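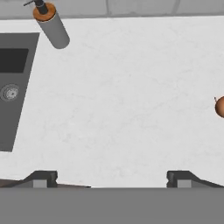
Erari's judging module will rank your prize entries whether or not the scores mean anything, so set up the round with some suspicion. The ranking page carries every total to the second decimal place, and people who should know better treat that decimal as a finding. It is an average of opinions, formed quickly, often from a pitch summary and a cover image. A cover showing a white marble countertop from overhead, a dark gray sink at the left and a strip of pale tile along the top, can look calm and expensive in the entry list, and a judge will still have learned nothing from it on whether the company has a product, a customer or a working prototype. The settings in this section decide how much of that kind of impression gets into your results.

5. Setting up a judging round

This section is for the round administrator of a startup prize or incubator intake. It assumes that you have already created the program, published the entry form and closed submissions. If entries are still coming in, stop and go back to section 4. Erari lets you open judging while the form is live, and we don't recommend it for any program where money is awarded.

The examples come from the Barnell Hardware Prize, which used the module for two rounds and closed its first with 237 submissions.

5.1 Clean the entry list

1. Open Program, then Entries, then All.

2. Sort by company name and look for duplicates. Founders who get an error on the payment or upload page tend to start over, and the abandoned draft can be marked Submitted by the auto-close rule.

3. Select both copies and choose Compare. Keep the one with the later edit time only if its attachments open. A later copy with a broken deck is worse than an earlier copy with a good one.

4. Set the unwanted copy to Withdrawn (admin). Do not delete it. Deleted entries leave the audit log with a reference number that points nowhere, and you will be asked to explain it.

5. Filter by Eligibility = Unchecked and work through the list by hand.

Barnell's 237 submissions became 216 eligible entries after this step. The dashboard went on showing 237 in the header, which is the figure that ended up in a press draft. The header counts everything ever submitted and can't be changed. Use the count at the foot of the Eligible tab for anything you intend to publish.

CAUTION: The "Auto-check eligibility" button compares the applicant's own answers with your rules. It does not verify incorporation, funding history or who owns the patent. An applicant who ticks the right boxes passes. Treat the green badge as "says it is eligible."

5.2 Build the scorecard

1. Open Round, then Scorecard, then New. Choose Blank. The supplied templates (Innovation, Impact, Growth) have criteria that overlap so heavily that a judge who likes an entry will mark it up three times for the same reason.

2. Add your criteria. Keep the number small. Each one should be a thing two strangers could look at and disagree about in a useful way.

3. For each criterion, write the anchor text for the lowest, middle and highest score. The form allows these boxes to be left empty. Please don't.

4. Set the scale. Five points is enough. The ten-point scale is available and popular, and in practice judges use the range from six to nine.

5. Set the weights. They must add up to 100 or the scorecard won't save.

6. Save as draft and have one person outside the team score two old entries with it. If that person asks what a criterion means, rewrite the criterion.

Sample anchor text for "Evidence of demand":

Score 1: No named customers, pilots or letters. Market size figures only.
Score 3: At least one pilot, with a contact who can be reached.
Score 5: Paying customers, with revenue shown in the attached accounts.

NOTE: "Disruptive potential" is included in the criteria library. We have yet to see anchor text for it that survived contact with a second judge. If a sponsor insists on it, give it a low weight.

CAUTION: Changing a weight after scoring has opened recalculates every total at once, with no warning to judges and no way back except re-entering the old value. Write the weights down somewhere outside Erari before you open the round.

5.3 Invite judges and declare conflicts

1. Open Round, then People, then Invite. Enter addresses one per line.

2. Choose the role. Judge can score. Observer can read entries and comments. Sponsor can read the ranking. The Sponsor role is on by default for every organization listed in the program footer; switch it off unless your rules say that sponsors may watch scores come in.

3. Turn on Require conflict declaration. Each judge will see the full list of company names before being shown any entry.

4. Set Conflict action to Remove entry from judge. The default, Flag for admin, leaves the entry open to the judge while you think about it.

5. Send the invitations.

A declaration is only as good as the question. The stock wording asks whether the judge has "a financial interest" in an entrant, and an investor whose fund holds the shares can answer no with a clear conscience. Replace it with something harder to slide past. The wording used at the Wallolcombe incubator is:

"Have you, your employer, your fund or a member of your household invested in, advised, hired from, sold to or turned down this company?"

"Turned down" matters. A judge who passed on a company last year has already scored it.

NOTE: Where the program takes entries from startups in its own incubator, mentors should be listed as conflicted with every company they have mentored, including those from earlier cohorts. Erari has no link between the mentoring records and the conflict list. You have to export one and type it into the other.

5.4 Assign entries

1. Open Round, then Assignments.

2. Enter the number of reads per entry. Two is the minimum the software will accept. It is also too few for a cash prize, whatever the help bubble says.

3. Choose Random, balanced. Avoid Best match, which pairs entries with judges by keyword. It sends every battery company to the one judge who wrote "battery" in a profile, and that judge's mood then settles the category.

4. Click Preview. Check the load per judge and look for anyone holding more than they agreed to.

5. Click Confirm. Assignments are now locked, though an administrator can move single entries with Reassign.

If a judge drops out, reassign the unread entries and keep the completed scores. If the judge dropped out on account of a conflict that came to light late, void the completed scores for that company too. The Void button is under Round, Scores, More, and asks for a reason. Give a real one. "Admin error" shows up in the export, and a losing finalist may read it.

5.5 Turn off what you don't need

Check each of these before opening the round.

Live leaderboard: Off. Judges who can see the ranking will score toward it or against it.

Show other judges' comments: Off until the judge has submitted a score.

Summary assist: Off for the first round. It writes a short paragraph from the pitch text and places it above the founder's own words. The claims in it are the founder's, restated in a more confident tone with no source attached.

Cover images: Your choice. With covers hidden, entries appear as plain rows with the company name and category. Some programs complain that this looks dull.

Score normalization: On only if you understand it and your published rules mention it. It adjusts for generous and harsh judges by stretching each judge's scores to a common spread. With a small batch per judge, it can turn a tiny preference into a large gap. Run the ranking both ways. If the winners change, your round wasn't decisive, and no setting will make it so.

5.6 Open, monitor and close

1. Click Open round. Judges get an email with a link that expires after its first use; they should set a password then.

2. Check Round, then Progress every few days. The Time on entry column counts the tab being open. It can't tell reading from lunch.

3. Look at the shape of each judge's scores. A column of identical middle marks usually means the batch was cleared in one sitting. Ask the judge to revisit the entries, or add another reader.

4. At the deadline, click Close round. Late scores are rejected after this point unless you reopen for everyone.

5. Export the full score file at once, with comments and the audit log, and store it outside Erari.

CAUTION: Do not announce from the ranking page. Ties are broken by submission time, earliest first, and the page does not mark them as ties. Open the export, sort by total, and look at the entries just above and below your cutoff. Where the gap is smaller than the ordinary disagreement between two judges on the same entry, have the panel meet and decide, then record the decision under Round, Notes.

5.7 Known problems

Scorecards copied from the older Cha import tool lose their anchor text with no message. Open each criterion and check.

Withdrawn entries still appear in a judge's batch if the assignment was confirmed first. Reassigning them to nobody removes them; the option is at the bottom of the list and is labeled "Unassigned (pool)."

The sponsor report rounds totals to whole numbers before ranking, so its order may differ from yours. A fix was promised for June and has not arrived. Until it does, don't send the sponsor report to anyone.

Section last revised December 31, 2022. Finalist interviews and award payments are covered in section 6.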